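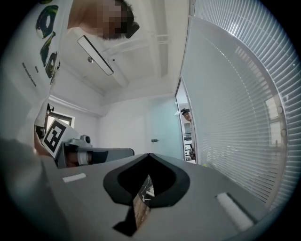
Hand-Held Gripper Recording: Operator Rules FAQ

Applies to all recording rooms at Karatley and Moser. Site leads may add stricter rules but may not relax these. Last revised September.

Who has to follow these rules?

Anyone who picks up a gripper, sets up a room, or reviews files from a session. Visitors do not handle equipment. Staff who only label data need the sections on faces and file review.

Is there an external standard for hand-held grippers?

We do not work to one. The industrial robot safety standards are written for powered machines, and a hand-held gripper has no drive. The rules on this page are internal. Where recorded data is later replayed on a powered arm, the arm cell has its own risk assessment and this page does not replace it.

What has to be checked before a session?

Marker cards: flat, clean, fully seated in the holder, no tape across the printed area.
Lens: wiped with the cloth in the kit. Paper towels are not allowed.
Fingers: open and close fully without catching.
Pads: no lifted corners.
Storage: at least 26 GB free on each unit.
Clock: both units synchronized from the same base station.

A unit that fails any line is tagged and returned to the shelf marked Hold. Do not swap parts between units in the room.

Can I hold a gripper by the marker card?

No. Hold the housing. Fingers near the card are accepted if no part of the printed border or pattern is covered from the side the other camera sees. A covered border usually means the marker is not detected, and the pose for that stretch has to be discarded.

What happens if a marker gets bent or scratched?

Replace it. Cards are printed at Karatley on matte stock and measured before issue. Do not print your own. A card that is 2 mm off size will still be detected, but the distance computed from it will be wrong, and the error is hard to find later.

Do blinds need to be closed?

Close them when direct sun reaches the work surface or a marker. Otherwise set the slats once and leave them for the whole session. Changing the slats halfway through changes the exposure, and the session must then be split into two entries in Esteo.

What is the minimum light level?

800 lux at the work surface for standard tasks. 200 lux is permitted only for tasks listed as low light in the task sheet. Measure with the room meter. Phone apps are not accepted.

Are faces allowed in recordings?

Faces may be captured in raw files. They may not leave the raw store. The Hosusar tool pixelates faces on import, and a reviewer checks the result before release. Reviewers should pay attention to:
faces at odd angles, including upside down
faces partly hidden by a cap, glasses, or a door edge
faces behind glass or between blind slats
reflections

If the tool has missed one, mark the interval and send it back. Do not crop the video by hand.

Does a person in a doorway invalidate the take?

No, provided the person has been informed that recording takes place in that area and stays out of the work zone. Log the take as "bystander." If someone has not been informed, stop, tell them, and delete the take if they ask.

What about printed clothing?

Printed shirts are allowed. Items showing a name badge, a customer name, or a pattern of square black-and-white blocks are not. The last category can produce false marker detections.

Can I lean over the work surface?

Yes, when the task requires it. Keep hair and lanyards clear of the fingers. Lanyards come off before the session. Wrist position should change at least once per take on long tasks.

How long may one operator record?

Forty minutes, then a ten-minute break away from the station. Switching to the other hand does not count as a break.

When should a take be rejected on the spot?

When a gripper is dropped, a marker card comes loose, the task object is damaged, or the operator was bumped. Press the reject button and state the reason aloud. Slow or clumsy takes are kept. Failed grasps are also kept and are labeled as failed during review.

Where do I report a problem with a unit?

Open a hardware ticket in Esteo and enter the unit number from the label. For anything involving an injury, contact the site lead first and open the ticket afterward. Tickets opened on a Sunday are read the next working day.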